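Estrella Tlapale
Thread, 14 posts

1/ Spent the evening with the Plurkach paper everyone keeps forwarding me. Headline claim: their pretraining trick makes a humanoid "tidy unseen living rooms." I have questions.

2/ The method first, because it's a decent idea. Take a pile of teleoperated episodes, hide the arm commands, and train the model to guess them back from head camera video alone. Then fine-tune on the real task.

3/ The pile is 2387 episodes. Of those, 1395 went into pretraining. I went looking for what happened to the rest.

4/ Appendix, second to last page: episodes were dropped for "operator hesitation." No threshold given. So somebody watched a person pause and decided the pause didn't count.

5/ Hesitation is the part I'd want to keep! A pillow corner folds under, you stop, you regrip. Throw those out and you have a very clean dataset of things going fine.

6/ Then the test set. "Unseen living rooms" means 7 rooms. Read the room table closely and you'll find the same tub chair model in most of them. New walls, new floor, same chair.

7/ I'd call that unseen wallpaper.

8/ The baseline bugs me too. They compare against the Dromell policy with its default settings, which were tuned for a tabletop arm. Of course it does badly standing up on two legs and looking down at a chair.

9/ We have the Skadbridge checkpoint running at our place now, same recipe, their released weights. Task is the pillow one from their main table — pick it up, put it on the armchair.

10/ Here's a head camera still from our runs. White pillow in the right hand, just above the front edge of the seat.

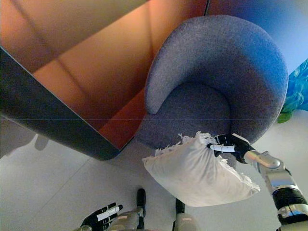
Head camera view, pillow task. Right hand on the upper corner, left hand open.

11/ Look at the left hand. Open, down low, holding nothing. The paper's text says "bimanual placement" four separate times. One still proves nothing either way, so I'm going to log hand use for every run before I say more.

12/ Also note how much of the view is chair, cabinet and the robot's own legs. If the model is guessing arm commands from video, I'd like to know how much it gets for free from seeing the arm. The obvious ablation is to mask the arm. It isn't in the paper. Zepeda did it for an older model and lost a good chunk of the gain.

13/ Their success number comes from 1312 trials and I do respect the effort. But success is "pillow in contact with chair." A pillow draped over the front lip and about to slide off passes.

14/ Masked arm runs start in September. If the gain holds up, I'll post that here too, same size font. Authors, if you're reading: please release the dropped episodes.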